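Dredley Community Kitchen
Progress report to the Jendine Fund, July 2024

Dear Mudassar,

Thank you again for your patience while we got this together, and for the kind note you sent with the second payment, which is now pinned up over the sink. It has been a busy stretch and a happy one, and I'll try to keep this shorter than last time (no promises!).

The lunch club now runs 4 days a week, up from 3 when we wrote our application. We served 180 meals in our best week so far, and a good many of those went to people who first came along for the bread table and stayed to eat. Chaminda Nanayakkara has taken over the menus, and his lentil soup has become the thing people ask for at the door, even in this heat.

Most of the equipment money has been spent as planned. The secondhand Fuchs oven is in and passed its gas check, and we bought the shelving and a set of plastic trays for serving and clearing. What remains under this heading is set aside for a second fridge, and we are still waiting on a price from the shop in Inar.

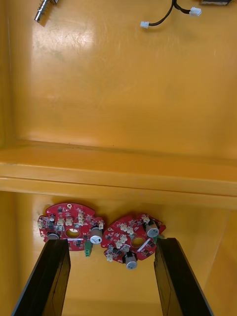 Orange-yellow plastic tray with a raised ledge.

Training has gone more slowly than we hoped. We had planned for 7 people to finish the food safety course by now, and 4 have done so. The other 3 missed the last session when the bus route changed, and they are booked on the next one. We would like to move the unspent course fees into the next quarter, if you are comfortable with that.

The rent on the hall is settled through the winter, which is a great relief to all of us. Do come and have lunch when you are next over this way, and bring your appetite.

With warm thanks from everyone in the kitchen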